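4. Priming and first coat

Brunum's data sheet says its gray primer sticks to anything. Treat that as advertising. On old glossy paint it needs help, and the steps below assume you will give it some.

4.1 Sand the wall with 120 grit until the shine is gone. The "no sanding" line on the can applies to bare drywall, whatever the picture on the label suggests.

4.2 Wipe down with a damp cloth and let the wall dry. Tack cloths are sold for this. We have yet to see one do better.

4.3 Stir the primer by hand. Do not thin it, even if the store tells you to.

4.4 Cut in along the ceiling and trim, then roll in sections no wider than 40 inches.

CAUTION: Open a window. "Low odor" describes the smell and says nothing about the fumes.

4.5 Wait. The can says 20 minutes to recoat. Olga Collado tested it for this guide in June and could still lift it with a fingernail at 63 minutes. Leave it overnight.

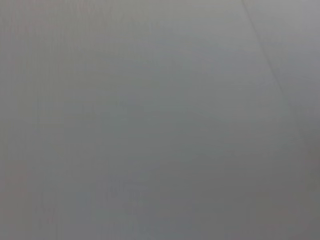

4.6 Sand lightly with 220 grit and wipe again before the color coat.

NOTE: One can is rated for 163 square feet. Buy two for a wall that size, and keep the receipt for the second.

4.7 If the primer peels when you pull off the tape, go back to 4.1. A third coat will not fix it.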